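Home | Features | Recipes | House & Garden | Subscribe

The One-Bin Kitchen Clear-Out

Afaf Majali started with the drawer next to the stove. It took her two evenings in April and it produced 14 lids that fit nothing she owned. She put them all in one bin, and that bin became her method.

Majali runs Rizk, a small household sorting service with 243 clients. Most of them call about the kitchen. They have tried sorting by cabinet and given up, usually around the plastic containers. Her advice is to stop sorting in the cabinet at all. Take one large bin, set it on the table and put everything doubtful into it. Then stand over it and decide.

The bin should be wide and shallow enough that you can see the bottom. She likes a plain gray one because clear plastic shows up against it. A deep tote hides things, and people quit before they reach the last layer.
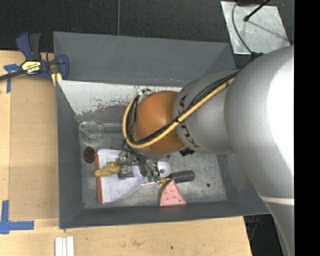 A clear round container and other mixed items in a gray bin on a wooden tabletop.

Clear containers go first. Match each one to a lid and press it shut. If the lid pops up, both pieces leave the kitchen. Majali keeps round ones apart from square ones — they never stack well together, and a mixed stack falls over every time the door is opened.

Odd shapes come next. These are the wedges, the lumpy things and the long narrow pieces that roll to the back of a shelf. She gives them one basket and no more. When the basket is full, something has to go before anything new comes in.

Her own kitchen went from 816 items to almost 100 fewer over one spring. She says the number matters less than the top shelf, which she can now reach without moving anything.

The bin stays out until it is empty. Some clients leave it on the table for a week and eat around it. Majali does not mind that, as long as nobody slides it under the bed. When the last piece is gone, wipe the bin down and store it on its side next to the refrigerator.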